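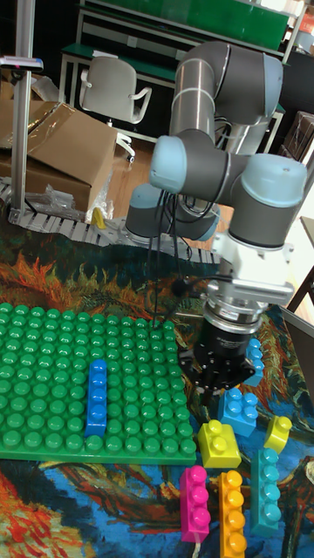 New cell rules start Monday

From Monday the Katmont site works by the revised rules for the collaborative arm cells. The old sheet had 18 points and many of them said the same thing twice, so we have made it 16. The full text is in the binder at each cell and on the shared drive under Nulelbridge. I write here only about the points which brought the most questions in the trial period.

Point 3, cables. Every cable between the wrist and the gripper must be checked by hand before the first run of the day. A loop is allowed, and the joint needs it to turn. The loop must not be able to catch on a fixture or on the parts. If you change the tool, you check again, also when the new tool has the same weight.

Point 5, the work area. Loose parts may lie in the area only when they belong to the task. For the brick placing task this means the baseplate and the bricks on the task list, and no others. Cups, phones and hand tools stay outside, also for one minute. Packing material may stay in the room but not inside the reach of the arm.

Point 8, approach height. The first approach to a new baseplate position is done at reduced speed, with one person at the stop button and no other duty for this person. When the fingertips come near to the studs, the arm is stepped by hand. In August we went through the log at Gaete and found 779 approaches recorded. The entries did not say which of them were first approaches, so the log has now a separate column for it. Please fill it in.

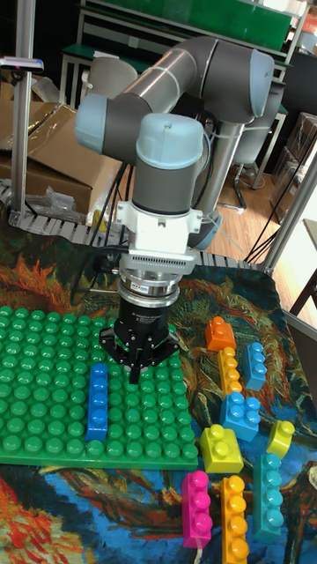
Drurex has written to us that point 8 is too slow for short tasks, and that one person at the stop button for every new position will cost them a full shift each month. They would prefer a fixed speed limit for the whole cell and a second person only when the gripper is changed.

We have read this with attention and the point stays as it is until the review. Whoever has the same opinion can write it in the comment sheet, if possible with the times measured.

Point 11, soft surfaces. If the parts lie on cloth or a rug, the heights must be taught again each time the cloth is moved or pulled straight. A fold under a part can change its height enough to matter for the grip.

Point 14, the log. Write the entry at the cell and not from memory at the end of the day. Stops are written down too, with the cause if you know it. "Unknown" is an acceptable cause.

Printed copies can be asked for at the Katmont office, room 1258.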